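Stirnimgate Community Hall Users Group
Minutes of general meeting, 16/04/2023

Present: as per attendance sheet. Chair: Nuwan Gazi. Apologies were accepted as read.

Minutes of the February meeting were confirmed with one change. The hire deposit is $85, not $70.

Hall floor
Foulkes has quoted $2157 to sand and reseal the main floor. Tredon has not replied to two phone calls. Moved that the Foulkes quote be accepted, with the work to be done over the school holidays. Carried. The badminton group will need to go elsewhere that week and Nuwan will ring the primary school.

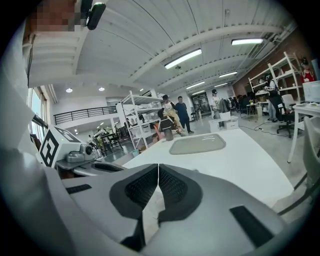
Lost property and labelling were discussed next. The cupboard beside the kitchen is full again and most of what is in it has no name on it. Members agreed that groups should mark their own gear on a side that faces out, the way the white cube has its black-and-white square on its face. Anything unmarked after 3 months goes to the op shop.

Kitchen
The Plavon urn is leaking at the tap. It is to be left unplugged until the washer is replaced. Tea towels are still going missing.

Car park
Drain near the bottom gate is blocked with leaves. Council has been emailed.

General business
Key register to be updated. Two sets not signed for.

Meeting closed 8.40 pm.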